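Gallery: the long table at Promovska
Posted 9/7/23

The long table came to us in December, and many visitors have asked to see it closer than in the catalog. We are a small workshop and we make few pictures, so please take this page as a first look. The full table seats eight persons when the two ends are open. On this page we stay with the top, because the top is what people ask for.

We call this finish Lillell. It is a clear finish in two coats, and between them we sand by hand with grit 300. It does not hide the wood, so every board keeps its own character.

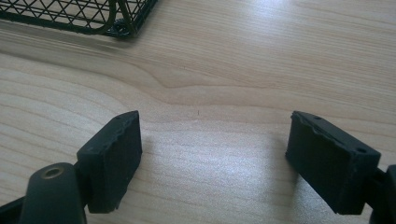
When a customer comes to choose a top, we put the boards near the window and leave them there for 30 minutes. The eyes need this time. A board which looks plain in the morning can be the favorite after lunch, and it is better to discover this before the order is signed.

The grain mostly runs in long lines, but near the middle it makes a bend, like a slow wave. Some customers prefer a fully straight grain, and we can select for this. We ourselves like the bend very much — it gives the eye a place to stop.

The wire basket is our Jonetti, the one with the diamond mesh. It is for bread, fruit or letters, and it is sold separately.

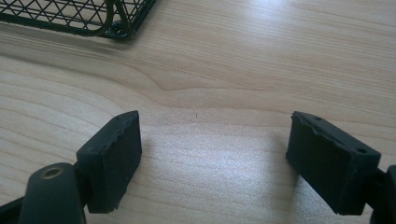
Photo: Hofstetter workshop archive

Pale wood, dark wire. The basket stands on a small rounded foot, and through the openings of the mesh you still see the table. The light makes a white shine on the wood, and such a shine you should expect at home also, if your lamp hangs low.

For daily care, use a soft cloth with a little water, then a dry one. Please do not use polish with silicone. After 5 years the top can be sanded again, at our place or at yours.

Samples of the Lillell finish can be borrowed from the shop for one week. Ask at the desk, or write to us with your postal address.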